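Print this page | E-mail this article

Basket sorting at Ristomell

Basket sorting is the name used at the Ristomell packing house in Olvera for the work of dividing mixed household goods and fruit into baskets before they go to customers. Until recently the work was done fully by hand. Today a part of it is done by robot arms, and the people who did it before have partly different duties. The article describes the work, the introduction of the arms and the effects on the staff.

Background

Ristomell was founded in 1978 as a shop that delivered groceries to guest houses in the hills. The guest houses had no storage of their own, so they ordered small amounts of many things: fruit, soap, tea, cleaning cloths, bottles for the bathroom. Everything came in one basket, and the baskets were returned with the next delivery. The firm kept this custom after it moved to the present building, and it is still known in the region mostly for its baskets.

The difficulty of the work comes from the mixture. A factory that packs only one kind of box can use a simple machine, but in a Ristomell order a piece of fruit may lie next to a glass jar, and the following order is different again. For many years the management considered that automation was not possible for this reason. Packing machines were bought for the flour and the rice, and the baskets stayed with the people.

The packers stood at long tables, in two shifts. The morning shift began at 5:30. A packer took the order sheet, walked along the shelves, collected the goods and arranged them in the basket with the heavy things at the bottom. The walking was liked by some and disliked by others. The bending over returned baskets, from which forgotten or refused goods had to be taken out and sorted again, was disliked by almost everyone, and most complaints of back pain were connected with it.

Introduction of the arms

The first arm was installed in January, at the table for returned goods. It was supplied by Alline, a firm that adapts existing robot arms for small companies, and the software for planning the movements is called Zinwood. The arm takes one item at a time with a gripper of two fingers and puts it in the basket where it belongs. After a trial period of 30 working days the company ordered two more, so that there are now 3 arms in use.

The tables at the arms are black. The staff had asked for a lighter color, which they found more pleasant to look at during a whole shift, but the dark color was kept at the wish of the supplier.
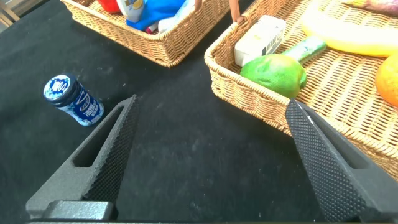
Does the arm work without a person near it?

At Ristomell a packer is always responsible for each arm, and this person can stop it at any moment with a button at the table. The packer also decides what to do with an item that the arm has refused.

Daily work

At the start of the shift the packer cleans the fingers of the gripper with a dry cloth and checks that the pads are not worn. Then the baskets are placed on the table, and the arm is started with a slow round, in which it moves over the table but takes nothing. If the slow round is accepted, the work begins.

Soft goods remain the most difficult. A bag or a cloth changes its form when it is lifted, and it can pull a neighboring item with it. Ripe fruit is a problem of another kind, because the pressure has to be low and the gripper does not know which fruit is ripe. The packers have therefore made a rule of their own — very ripe fruit is taken out by hand before the arm is started. The rule was later written into the instructions of the company.

Baskets with a high handle are turned so that the handle does not stand in the way of the arm. New packers often forget this. The arm stops when it meets resistance, and the handle must be freed by hand before the work can continue.

Effects on the staff

No packer was dismissed when the arms came. This was agreed in writing before the installation, and the agreement is valid for 2 years. What will happen after that is not decided, and it is the question most often raised at the staff meetings.

The duties have changed in several ways. There is less bending and less lifting at the returns table, and the number of complaints about the back has become smaller. On the other side, the packers stand longer in one place and look at the same table for a long time. Some have said that they are more tired in the eyes and in the head than before, although less tired in the body. Since the spring the packers at the arms change places with the packers at the shelves in the middle of each shift.

Talking during work has also changed. At the long tables the packers stood opposite each other, and conversation was part of the day. The arm tables are placed with a distance between them, and the persons working there have their backs to each other. A common coffee break at 9:15 was introduced after several packers had mentioned this. It is held in the old label room, which has a window.

Pay was a subject of disagreement. The packers held that the supervision of an arm is a qualified work and should be paid as such. The company first answered that the work had become lighter. In the end a supplement was agreed for those who have finished the training course, which lasts four days and is given by Alline in the building.

Opinions and criticism

Opinions among the staff are divided, and not always by age. Several of the oldest packers were among the first to ask for the training, while some younger ones preferred to stay at the shelves. A frequent criticism is that the arm is slow — an experienced packer empties a returned basket in much less time. The company does not dispute this. Its position is that the arm was bought for the sake of the heavy and repeated part of the work, and that the speed is of second importance.

Another criticism concerns the knowledge of the goods. Packers who handle fruit every day learn to feel by hand when it is too old, and it is feared that this skill will be lost if fewer people touch the goods. The last check before delivery is for this reason still done by hand, for all baskets.

See also: Returned goods; Shift work; Wicker baskets in trade

Contact | Copyright Ristomell Local Trade Encyclopedia | Back to top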